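4. Setting up the delegate selection

This section is for the coordinator of a youth council who will prepare Filport for choosing the delegates. It is supposed that the council account was already opened as in section 3, and that you have received the coordinator password by letter. If the password did not arrive, write to the helpdesk before you continue.

In the examples we use the settings of the Sodinham Youth Council, which has 1,848 young persons on its roll and sends five delegates to the regional assembly. Your own numbers will be different. Please do not copy them.

4.1 Before you start

You will need:

The roll of members as a spreadsheet, one person per row
The by-laws of your council, in the version presently in force
One laptop for the coordinator and one tablet for each voting desk
A printer, for the notice of candidates and the final record

Keep the by-laws open beside you during the whole set-up. Filport asks many questions to which only the by-laws have the answer, for example whether a member who turns 25 during the mandate may still be a candidate.

Note: The set-up cannot be shared between two persons at the same time. If a second coordinator signs in, the first one is put in reading mode and the unsaved changes are lost.
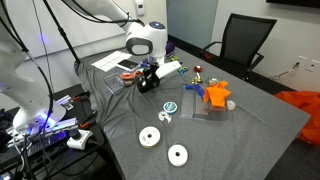
4.2 Loading the roll

1. Sign in and choose Council, then Roll, then Load new roll.

2. Select your spreadsheet. The columns must be in this order: family name, given name, month and year of birth, postal code, language of correspondence.

3. Press Check. Filport compares the rows and shows the doubtful ones in yellow. A row is doubtful when the postal code is outside your area, or when the same name and birth month appear two times.

4. Go through the yellow rows one by one. For each, choose Keep, Correct or Remove. When you choose Remove, you must write a short reason, and this reason will be visible to the person if they ask for their file.

5. Compare the total at the bottom of the screen with the total of your spreadsheet. In Sodinham it was two rows too few on the first attempt, because two sisters had been entered in one row with the word "and".

6. Press Close roll.

Caution: After the roll is closed, a person can be added only with the form Late Entry, signed by the coordinator and one member of the board. Do not close the roll before the date which you announced to the members.

4.3 Nominations

1. Choose Selection, then New selection, and give it a name which the members will recognize. "Delegates, June session" is good. "Selection 1" is not good, as it will be printed on the ballot.

2. Enter the number of seats. It can be changed until the first nomination arrives, and not later.

3. Enter the number of supporters each candidate must have. If your by-laws are silent, leave the field empty.

4. Decide if the candidates may add a statement. The limit is 67 words in each language. Filport counts the words and does not accept more, so please tell this to the candidates in advance.

5. Open the nominations. An acknowledgement is sent to each candidate at the moment of receiving, and again when you accept or refuse.

Note: Refused candidates have the right to appeal according to your by-laws. Filport keeps the refused nomination on the list in grey until the appeal period is finished. It is not possible to hide it.

4.4 Preparing the voting desk

The members can vote from home or at a desk. For the desk you need the Cinel reader, which reads the code on the member card, and the tablet stand by Anghel or any other stand which does not tilt by itself.

1. Put the desk against a wall, so that no person can walk behind the voter.

2. Connect the Cinel reader to the tablet first, and only then to the power. The lamp on the reader becomes green.

3. On the tablet, open Filport and choose This device is a voting desk. Enter the desk number.

4. Scan the test card. The screen must say "Test member, vote not counted". If it says anything else, restart the tablet and repeat from step 2.

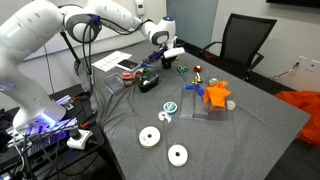

When the test card is accepted, the desk is ready on the technical side, but it must be also made safe for the public before the doors open. Young voters arrive in groups and often with school bags, and a bag can pull the reader down. Gather the loose cable behind the desk and close it with one small tie. Leave enough length that the voter can turn the tablet a little. Tape the part which crosses the floor, and put the power strip on the side of the desk attendant.

5. Set the language of the first screen. The voter can change it, and after each vote it returns to your setting.

6. Lower the brightness if the desk is near a window where others may look in.

7. Print the opening report for this desk. It must show zero votes. The desk attendant and one observer sign it.

Caution: Never leave the coordinator account open on a tablet used by voters. Sign out and check that the name in the upper corner has disappeared.

4.5 If the connection is lost during voting

The tablet continues to accept votes for 30 minutes and keeps them locked in its memory. An orange line appears at the top of the screen. Do not restart the tablet while the line is orange. After 30 minutes the desk closes itself, and the waiting members should be directed to another desk or given the paper ballot described in section 6.

Questions about this section can be sent to Efren Soriano at the Filport helpdesk. Please indicate the name of your council and the desk number.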